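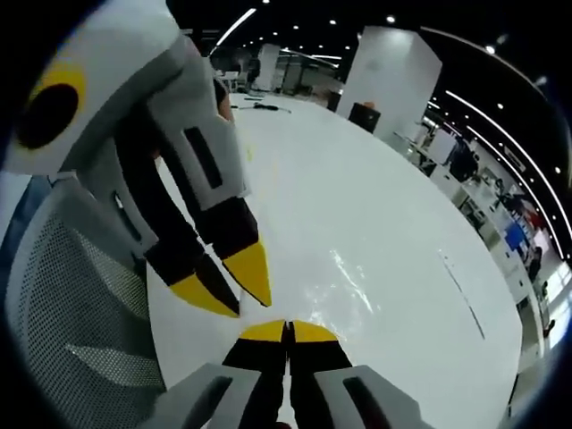 My slide deck for new hires at Skandthorpe has 364 slides and an acronym on most of them, and I've been told to make it "punchier." My plan is to print the first letter of every word in yellow so people can see what spells what. Think of the yellow tips on those black fingers: your eye goes straight to them. Would that work for S.T.A.P.L.E.R., or do I need a bigger font?
Posted by deckhand_lamai, March 2020

Yellow works on black. On a white slide it's a rumor. Also, what does the second E in your title slide stand for? I checked the copy you shared and it says "Etc."
Posted by Milo

"Etc." is a placeholder. It has been a placeholder since October.
Posted by deckhand_lamai

I'd drop the acronyms altogether. Tassanee Chaiyaporn ran our training at Petchrat with 15 slides, plain sentences, no letters stacked down the side. People remembered the stuff.
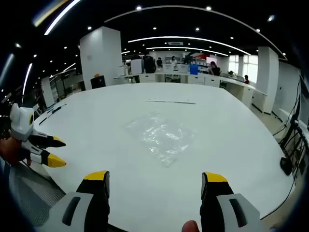 They also went to lunch on time, which did more for morale than any word spelled in capitals.
Posted by gridpaper38

Disagree. I learned first aid from an acronym and I can still recite it. I couldn't tell you what the letters mean, but I can recite it.
Posted by oldchalk

You may have just made gridpaper's point.
Posted by Milo

Fine, I'm cutting it to 38 slides. S.T.A.P.L.E.R. stays. I already ordered the mugs.
Posted by deckhand_lamai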